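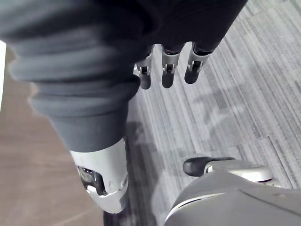 The carpet in the big room at Nelosier

Start Rooms Floors Stains Ask Me About
Floors > Carpet > Shared rooms

How I deep clean a big room's carpet without renting a machine
by Noeline Ashby, 2023-09-30

I put this off all of August. The big room at Nelosier is 611 square feet, people walk through it all day long, and I kept telling myself the carpet was fine (it was not fine!). So I finally did it, and a few of you asked how, so let me write it down while my knees still remember.

What I used:
- vacuum with a crevice tool
- a stiff brush, the kind with a long handle
- Horia carpet powder, 2 boxes
- a spray bottle and a pile of old white towels
- painter's tape

First, tape the room into strips. I did 6, running away from the door, and I can't tell you how much easier it got once I had a strip to finish instead of a whole floor to dread. Start with the one farthest from the door so you don't end up trapped in a corner like I was the first year.

Vacuum each strip slowly, up and back, then again crosswise. Do the crevice tool along the walls before you do the middle. I always used to leave the edges for last and then I'd be tired and skip them, and there's a gray line along the baseboard to prove it.

Next comes spots. Get down low and look across the carpet toward the light, you'll find ones you never noticed standing up. Spray with warm water and the tiniest drop of dish soap, press a towel down, lift, press again. Please don't scrub! I scrubbed a coffee ring once and it came up fuzzy and stayed that way. 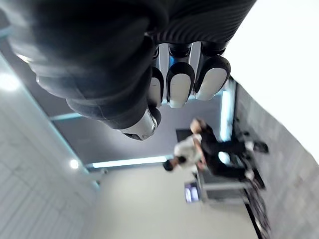 Once the spots are dry, shake the powder out thin and even. The box says one thing about how much to use, I use less, and it vacuums up a lot better. Brush it in with short strokes and leave it alone for 70 minutes. I set a timer and have lunch. If folks need to cross the room while it sits, send them around the outside of the tape.

Then vacuum it all out, same as before, up and back and crosswise. Empty the bin between strips, that fine powder clogs a filter fast. My old Miettinen upright starts whining when it's had enough, so I go by that.

Pull the tape up the same day. I left one piece down overnight and spent the next morning picking at the sticky with a damp towel.

The whole thing took me roughly an afternoon and a bit. Next up is the hallway runner, and I'm already stalling on it.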